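The Case for the Hard Case

By Loretta Holloway

Small parts storage is usually discussed as a labeling problem. Buy enough divided boxes, print enough labels, and the screws will look after themselves. I maintain fixtures and hand tools for a shared workshop, and I have come to think labeling is the smaller half of the work. The larger half is deciding which container is allowed to travel, and which one is only allowed to travel inside another.

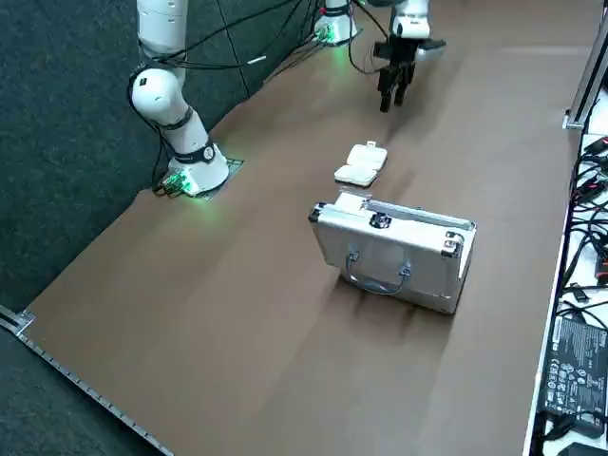
A compartment box is good at one thing, keeping unlike parts apart while it sits level. Its weakness is the gap between the top of each divider and the underside of the lid. On a cheap box that gap is wide enough to pass an M2 washer. Carry the box flat and nothing happens. Turn it on its side in a tote bag, walk up two flights of stairs, and the washers have joined the set screws. The lid was shut the whole time.

A briefcase-style tool case has the opposite character. It tolerates being stood on end, slid under a seat, and set down hard. It has a handle placed for carrying and a latch meant to hold under load. What it lacks is any opinion about its contents. Put loose parts in a hard case and you have built a rattle with a handle on it.

The usual answer is to buy a case with compartments built in. I think this is a mistake for most people, and I made it myself for several years. Built-in compartments fix the parts to the case. When the job changes, you either carry everything or repack everything. The arrangement I would defend is a plain case with a small removable box inside it, and enough padding that the box can't shift. The case takes the abuse. The box does the sorting. Each can be replaced without throwing out the other.

Despina Gkikas, who shares my bench, disagrees. Her objection is that two closures mean two chances to leave something open, and she is right about the arithmetic. My reply is that the failures differ in cost. An open inner box inside a latched case means ten minutes of sorting with tweezers. An open case with fixed compartments means parts on the floor, and our floor is dark carpet. I have looked for a black grub screw on dark carpet. I would accept a good deal of sorting to avoid doing it again.

The choice of inner box deserves more attention than it gets. I look at four things.

Lid color. Clear lids are popular and I understand why, but an opaque lid makes you label the outside, and a labeled box can be identified by someone who doesn't know what the part looks like. Clear lids also scratch until they are neither clear nor labeled.

Compartment shape. Rounded compartments let you sweep a part up the wall with one fingertip. Square corners trap it. For anything under 2 mm thick this matters more than the number of compartments.

Tab position. A tab at one end can be opened with a thumb while the other hand holds a tool. Latches at both ends need both hands.

Height. Measure the inside of the case with the lid closed, then subtract the padding. People measure the open case, buy a box that fits it, and then lean on the lid to get the latch over. A latch closed under pressure wears early, and it wears where you can't see it.

On the case itself I am less particular. Aluminum-faced cases dent where plastic ones crack, and a dent is easier to live with. Corner protectors are worth having, as the corners take nearly all the impacts and everything between them takes very few. I paid 40 dollars for the last case I bought and have seen nothing at 70 that would have served me better. The money goes into foam, and you will cut the foam up anyway.

Stickers are the one part of this where I hold a firm view. One sticker, on the edge you see when the case is on a shelf, stating what the case is for. The broad top face should stay blank. In a shop where cases get stacked, a label on the top face can be read only on the top case, and the rest have to be lifted down one by one. Yurani Rivadeneyra relabeled our shelf this way in March, 17 cases in an afternoon, and I have not had to lift one down to find out what it was since then.

There remains the habit of using the bench as a third container. Parts come out of the box, the box goes beside the case, and the job stops for lunch with both still out. I don't object to this on grounds of neatness. My concern is that the box gets reopened by someone else, who finds an empty compartment and fills it with whatever is nearest. If the job stops, the box should go back in the case with its lid shut, even if the case stays on the table. It takes a few seconds, and the contents will still match the label when you come back from lunch.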